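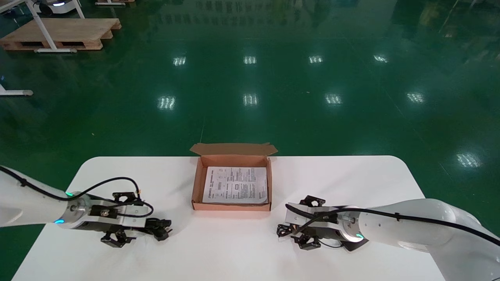
Choosing a gripper for a packing task starts with the object and the container, and only after this with the catalog. In this unit we work with small consumer goods that go into a cardboard box or come out of it. On our two-arm station the grippers come toward the box from the left and from the right, with a white table under them. A folded lid that stands up behind the box is one more wall for the planner, and a printed sheet lying on the bottom is one of the hardest objects we have. It is thin and it gives the fingers no edge to hold. Please keep this sheet in mind when you read the tables of the Hidarau data set.

Unit 4. Comparing two end effectors on the same task

4.1 What stays the same
The box, the table height and the order of objects must not change between the two series. In January one group moved the box a little between the series, and their 72 trials could not be compared with the others. Mark the corners of the box with pencil before you begin.

4.2 What we change
Series A uses the two-finger gripper with parallel jaws. Its control is simple: one number for the opening, one for the force. Series B uses the gripper with jointed fingers and the Mikow controller. The finger links can close around an uneven shape, but there are more values to set, and the contact point is more difficult to predict.

4.3 Objects
A computer mouse with its cord, a cable in a coil, and the instruction sheet. The mouse is stiff, but the cord is not – it may pull the mouse out of the jaws when it catches on something. The coil changes its form with each grasp. For this reason write down the grasp and also the state of the object after the release.

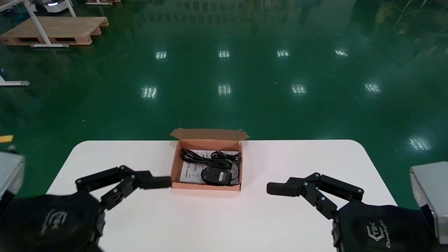

Vallejo objects to the word "comparing" in the title of this unit: if the fingers have different lengths, the wrist must stop at a different height, and then we test two approach paths together with two grippers. I agree with this in part. Report the wrist height for each series, and do not explain a difference by the fingers alone.

4.4 What to hand in
One table with 9 columns (the template is in the Famamach folder), and one page of text. Failed grasps are to be counted also when the object was later picked up by the second arm. Answer in your text: which object would you remove from the test, and what would we then not learn?

Reading for the next unit: chapter on contact friction, up to page 276.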